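Subject: Re: Hand-held gripper no. 2, finger pads and closing check
List: cell-maintenance, Pratgate site
Sent: August, 16:10

Dear colleagues,

I write in reply to the message from Wilson Urrego, which is quoted in the relevant parts below. The points raised concern the packing cell and the hand-held gripper tool that goes with it. The procedure set out here replaces the note that was pinned beside the cell in the spring, and that note should now be taken down.

> On the Skeltau cell, the hand-held tool has been letting the long stick packets turn in the fingers when they are picked up near one end. The fixed arm on the same cell does not do this with the same packets. I have cleaned the pads twice. Is it the pads, the screws or the person holding it?

The pads were the first thing examined. The left pad on tool 2 had been refitted slightly low after the last change, so that its tip met the other pad below the tip when the fingers closed. A wide item such as a bag hides this fault entirely. A narrow packet does not, as it is held along a single line and is free to pivot about it. The pad has been reseated and the tool returned to the cell.

The handling of the tool was also considered. Two operators picked the same packet from the same position before the pad was moved, and the packet turned for both of them. I see no reason to look further in that direction.

> The sheet says to change the pads every 1,000 closings. We passed 400 last week and they already look tired at the tips. Should we wait?

You need not wait. The figure of 1,000 is an upper limit and was set when the cell handled cartons only. For mixed snack items, the pads are to be inspected at 400 closings and changed if the texture at the tip has worn smooth to the touch. Both pads are to be changed together, including when only one is worn. Spare pairs are held in the Fleltus cabinet, second drawer, and the last pair is not to be taken without placing an order.

**Changing the pads**

1. Sign the tool out of use on the cell sheet and disconnect it from the logger.
2. Open the fingers fully and rest the tool on its back on the bench.
3. Slacken the screws on each finger by equal turns. They should not be removed completely. Three have been lost under the cell this year.
4. Slide out the old pad and wipe the seat with a dry cloth. Solvent is not to be used on the finger frames.
5. Fit the new pad until it meets the stop, then close the fingers by hand and look along them from the side. The two tips must meet.
6. Tighten the screws by equal turns, holding the fingers closed while doing so.
7. Enter the change on the sheet with your initials and the closing count.

Step 5 is where the fault on tool 2 came in. The pad had been pushed home against a crumb of old adhesive and stopped short of its proper place.

**The closing check**

After any change of pads, and at the start of each day, the tool is to be checked on the bench before it is used on live items. The cloth is to be laid over the work surface. It need not be smooth. One stick packet is laid across the cloth at a slant, the fingers are opened to their full width, and the packet is approached from above with one finger on either side. It is then lifted a hand's breadth, held for a slow count and set down. The check is repeated at the middle of the packet and near each end. Any turn that can be seen by eye is a failure.

The snack box should be placed at the far side of the cloth, open, where the hand holding the tool will not knock it. Items for the check are taken from the box and put back afterwards. They become creased with use and a badly creased packet gives a misleading result, so please replace it.

> The reading for finger width drifts as well. Closed should be zero and mine says 2. Is that connected?

It is connected in part. With the pad seated low, the fingers could not close fully, and the logger recorded the gap correctly. After the repair the reading returned to zero on tool 2 without any adjustment. If your own tool still shows 2 after the pads have been checked, the zero is to be set again from the logger menu with the fingers held closed. The zero must not be set first in order to make the reading look right. This has been done at least once, and it concealed a loose finger for most of a month.

**Records**

The sheet for tool 2 has 43 entries, of which several give no closing count. A change of pads without a count is of little use to the person who follows. I have asked Leonor Pacheco to go through the sheet and mark the gaps, and I would ask everyone who recognises their own initials to supply the figure where it can still be found in the logger.

The cell at Krūmiņa uses the same fingers and will be moved to the same procedure once its stock of older pads has been used up. Until then, the older pads are not to be paired with the new ones on a single tool.

Comments on the procedure should be sent to the list, so that the replies are kept in one place. The closing check on the bench:
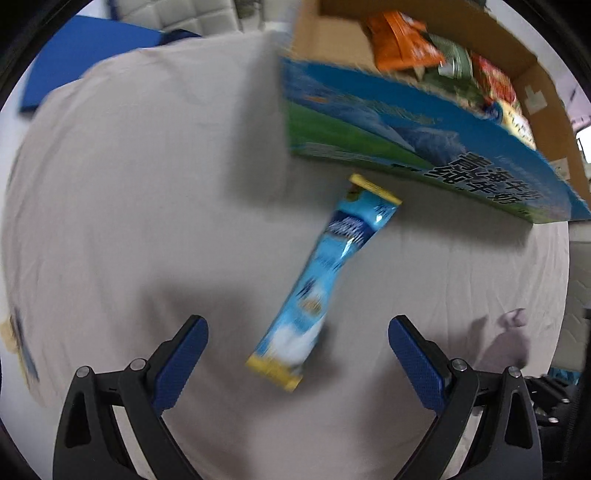 Leonor Pacheco: I have marked the sheet as far as entry 43 and left it in the folder by the cell. May we add the side view of the closed fingers to the daily check as well as to the pad change? A pad can shift if the screws were tightened unevenly, and the lift alone may not show it on the first day.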